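Skorlow House Residents' Meeting
Minutes, 2026-05-20

Present: Irena Czarnecka (chair), Marlina Sitompul (minutes), D. Stubbs, P. Draston. Apologies from the Clistine flat, as in April.

1. Minutes of the April meeting
Agreed, after Stubbs asked for "shouted" to be changed to "said."

2. The common room table
Irena reported that the table is still being used as a shelf. Residents were asked in April to take their belongings upstairs, and the response was described by the chair as "spiritual." Draston felt that a puzzle cube does no harm where it is. Stubbs felt the same about the scissors, provided they are returned to the kitchen drawer by whoever swore last month that we didn't own any.
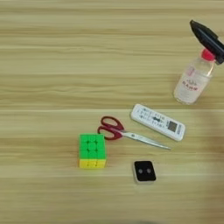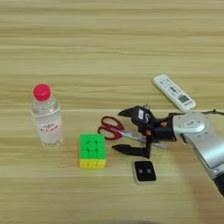

The common room table. Cube and scissors still at large in both; water bottle in the second.

Agreed: scissors to the drawer, remote to the basket by the TV, cube to its owner if one will admit to it. Anything left after two weeks goes in the lost property box. Marlina to put up a notice. Draston asked that it contain no capital letters. Not agreed.

3. Kitty
Stands at some $100. The quote for repainting the hall is $500. Discussion was brief.

4. Any other business
Stubbs raised the bins. The chair noted that Stubbs always raises the bins and never takes them out. Stubbs to take them out.

Next meeting to be held at the same table, space permitting.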